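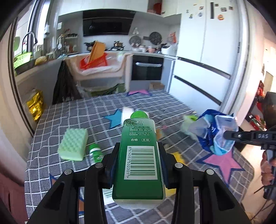

Issue 4 - Page 36

6 Connecting the detergent dosing unit

This section covers connection of the Womport dosing unit to a front-loading washing machine in a laundry or utility room. It applies to units supplied after 7 October 2019. For earlier units, use the instructions packed with the hose kit.

Liquid detergents only. Powders, capsules and gels will block the intake filter.

6.1 Before you start

The unit must sit within 82 cm of the machine's detergent drawer, measured along the path the hose will take. Longer runs draw air and the dose will be short.

CAUTION: Switch off the washing machine at the power point and close both taps before removing the drawer.

6.2 Fitting the wall bracket

1. Hold the bracket against the wall with the arrow pointing up. The lower edge must be level with the top of the machine or higher.

2. Mark the holes, drill, and insert the plugs supplied. On plasterboard, fix to a stud.

3. Tighten the screws by hand. Do not use an impact driver.

4. Hang the unit on the bracket and push down until the catch engages.

Note: The Haslinger bracket sold for tiled walls uses adhesive pads instead of screws. Leave the pads for 36 hours before hanging the unit.

6.3 Connecting the hoses

1. Push the clear hose onto the outlet marked D. It should cover the barb completely.

2. Run the hose to the drawer without kinks. Use the clips provided at each change of direction.

3. Seat the drawer nozzle in the main wash compartment and close the drawer. If the drawer will not close, the nozzle is in the softener compartment.

4. Fit the intake tube to the inlet marked S, with the weighted filter at the free end.

6.4 Filling the reservoir

1. Lift the lid and check that the reservoir is clean and free of old product.

2. Pour detergent slowly to the upper line. Wipe spills straight away - most liquid detergents leave a slippery film on vinyl and tile.

3. Close the lid and press PRIME until liquid reaches the nozzle.

WARNING: Never mix two products in the reservoir. Never add bleach. Keep detergents in their original containers, with the caps on and the labels legible, out of reach of children.

Note: When changing brands, run 2 litres of warm water through the unit first. Some colours of detergent will stain the clear hose. This does not affect dosing.

6.5 Setting the dose

The unit leaves the factory set to level 2. Levels run from 1 to 4. Use the lowest level that gives a satisfactory wash in your area. Households on bore water may need level 4.

1. Hold SET until the display flashes.

2. Press + or - to choose a level.

3. Release both keys. The level is stored when the flashing stops.

If the display shows E2, the intake filter is blocked or the reservoir is empty. Rinse the filter under the tap, refill and prime again. Replacement filters are available from the Grernville service centre.

For cleaning and winter storage, see section 7.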